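Spent most of October sorting out the stationery at work, so here's a thread on small desk bits and how to keep them in order. It's long. Mute me if you don't care about paper clips.

Background: we're a small lettings office in Trovcombe, 5 of us, one supply cupboard. Everyone takes from it and everyone puts things back, usually in the first tub they see. The tub had been filling up since before I started.

The job came to me after a tenancy file went out with three pages missing. They'd been held with a clip too small for the stack and had slid out in the bag. I couldn't find a bigger clip that morning either. There were plenty in the tub, all at the bottom.

First thing I did was tip everything out on a table. I'd tried before to sort straight from the tub, picking things off the top, and it takes ages. You keep finding the same sort of thing again and you never see how much you have.

Put some cloth down first. On a bare desk the clips skate about and the small ones end up on the carpet. A towel is no good, the loops catch the wire ends. Something flat and woven is best, an old tablecloth or a bit of curtain lining.

Then pull out anything that isn't a clip. Ours had drawing pins in it, two dead batteries, a key that fits nothing in the building and a Prudlow loyalty card with one stamp missing. Drawing pins go in their own tin with a lid. I'm not having them loose in a cupboard people reach into without looking.
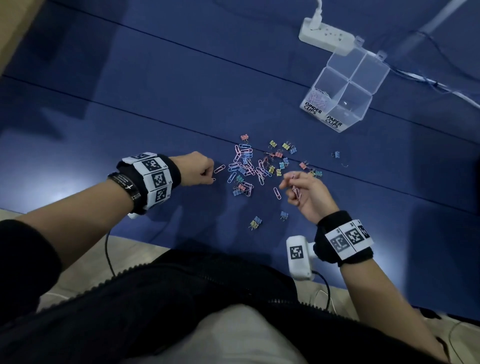
Paper clips are the slow part. They hook into each other and you can't just scoop them, you get a chain. What works for me is taking one colour at a time and ignoring the rest. With pink and light blue all jumbled together, I go for the pink first and keep a little bunch of them in my right hand while the left picks out the next one. It means fewer trips to the box. Anything that's tangled, slide it sideways off its neighbour. If you pull, the clip opens up and then it won't grip.

Binder clips are quicker. They don't tangle, they just sit on top of things. I leave them till the paper clips are done unless they're in the way, then push them out to the side.

Colour or size? I've gone back and forth. At work I've ended up with size for the binder clips and colour for the paper clips. Our paper clips are all one size, so colour is the only thing left to sort by. Pink goes on sales files, blue on lettings. That was already the rule, it just wasn't being followed.

If your paper clips come in two sizes, do size first. I wouldn't bother with colour after that unless it means something in your office.

Containers. I like a clear plastic box with four compartments. You can see when something is running low without opening anything, and four is enough. I bought a bigger one with lots of little sections a while back and people gave up reading the labels within a week.

The one in our cupboard came from Iglesias on the high street, the shop that used to do school uniforms. Boster sell a similar one with a lid but the lid is stiff, and a stiff lid gets left off.

Don't fill a compartment to the top. Two thirds is plenty. If it's heaped up, clips fall over the divider into the next one and you're back where you started.

Check them as you go. A paper clip that's been bent open goes in the metal recycling. So does a binder clip with a handle gone, though if you've two broken ones you can sometimes make one good one – squeeze the wire and it pops out of the rolled edge.

Totals, as I did keep a tally for the reorder sheet: 269 paper clips and 42 binder clips fit to use. We'd bought two new boxes of paper clips in the summer. I've crossed them off the list for the rest of the year.

It took me almost 163 minutes over three lunch breaks, with the tally being a good part of that. At home with one drawer you'd be done before the kettle's gone cold.

Where to keep the box matters more than I thought. It was on the top shelf for a while and people put used clips down on the printer instead. I've moved it next to the printer.

Rubber bands next. Half of them have gone sticky and I think most will be going in the bin. If anyone has a way of storing them that stops that, let me know – I've heard a jar in a dark cupboard helps but haven't tried it.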